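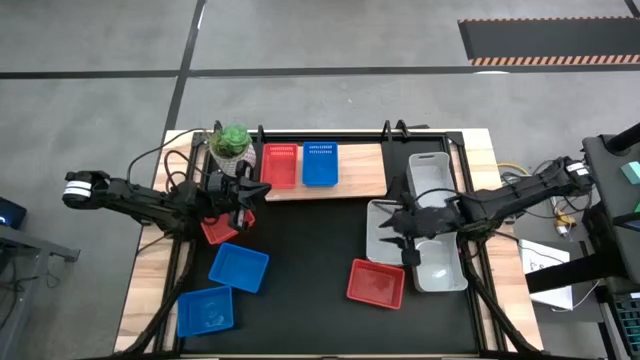 La planta en su maceta clara, al lado de las dos cestas

Foro > Plantas de interior > Riego y sustratos

Tema: Planta con rosetas verdes, ¿cada cuánto regáis en invierno?

drita_d
Buenas tardes a todos. Soy nueva en el foro y pido disculpas por mi español, que todavía lo estoy aprendiendo. Tengo una planta de rosetas verdes desde el otoño y no sé si la riego bien. En la tienda me dijeron un vaso cada semana, mi cuñado Panagiotis dice que en invierno ni una gota, y en internet leo una cosa distinta en cada página. Las hojas de abajo se ponen blandas y un poco transparentes. Las de arriba están bien, de un verde muy bonito. ¿Es falta de agua o es demasiada?
La tengo dentro, a 2 metros de la ventana.

slavica.n
Bienvenida, Drita. Blanda y transparente es agua de más, casi siempre. Cuando falta agua la hoja se arruga y se queda fina, como una pasa. Deja de regar hasta que el sustrato esté seco hasta el fondo. Mete un palillo de madera y si sale con tierra pegada, espera.

Grgić
De acuerdo con Slavica en lo del palillo. Pero lo de la ventana me preocupa más que el riego. Con esa distancia y en febrero, la planta casi no bebe. Acércala primero y después hablamos del agua.

drita_d
Gracias a los dos. Hice lo del palillo y salió con tierra, bastante oscura. El sustrato es el universal de Hatberg, el saco grande. ¿Lo tengo que cambiar también?

nkechi_o
Sí, cámbialo. El universal solo, para este tipo de planta, retiene demasiado. Yo mezclo 50 % de universal y 50 % de piedra pómez y no he perdido ninguna en 3 años.

Grgić
Perdona, Nkechi, pero trasplantar en febrero una planta que ya está sufriendo me parece mala idea. Las raíces están paradas. Yo esperaría a que suban las temperaturas.

nkechi_o
Si las raíces están pudriéndose, esperar es peor. Se saca, se mira y se corta lo marrón. No es una operación tan grave.

Grgić
Nadie ha visto las raíces todavía. Ella habla de unas pocas hojas de abajo, y las hojas de abajo se mueren también por edad.

nkechi_o
Por edad se secan, no se ponen transparentes. Eso lo ha dicho Slavica en la primera respuesta.

slavica.n
No discutáis por mi culpa, por favor. Drita, ¿la maceta tiene agujero? A mí me parece de esas con relieve, tejidas o que imitan el tejido, y muchas de ese estilo son cubremacetas. Si dentro hay otra de plástico, levántala y mira si hay agua en el fondo.

drita_d
Slavica, ¡tenías razón! Hay otra maceta dentro y en el fondo había agua, un dedo. Qué vergüenza. Yo pensaba que salía por algún sitio. La he vaciado y la maceta de dentro la he dejado en un plato para que escurra durante la noche.

slavica.n
Ninguna vergüenza, le pasa a medio foro. Desde ahora riega en el fregadero, deja que gotee bien y solo después la devuelves a su sitio.

ermira_dj
Entro un poco tarde, pero quiero añadir una cosa sobre los abonos, porque mucha gente, cuando ve la planta triste, le pone abono. No lo hagas. Yo usé el líquido de Warnota en enero con una echeveria que estaba igual que la tuya y se estiró toda, quedó larga y pálida. La culpa fue mía y no del producto, en la etiqueta ponía que solo de primavera a otoño.

Grgić
Muy bien dicho. Y si un día abonas, a media dosis.

drita_d
No he puesto abono, así que en esto al menos no me equivoqué. Una pregunta más: ¿las hojas blandas las quito o las dejo?

nkechi_o
Quítalas con un movimiento suave hacia un lado, que salgan enteras. Si el tallo debajo está firme y verde, me rindo y le doy la razón a Grgić, espera a la primavera para el trasplante. Si está negro, sácala hoy mismo.

drita_d
Las he quitado. El tallo está firme, un poco marrón claro por fuera pero duro.

Grgić
Marrón claro y duro es normal, es el tallo que se hace leñoso. Yo no la tocaría más.

nkechi_o
De acuerdo. Pero la pómez cómprala ya, que en marzo se agota.

drita_d
La pediré esta semana. La planta está ahora en el alféizar y no la riego hasta que el palillo salga limpio. Muchas gracias a todos, escribiré otra vez cuando haga el cambio de tierra.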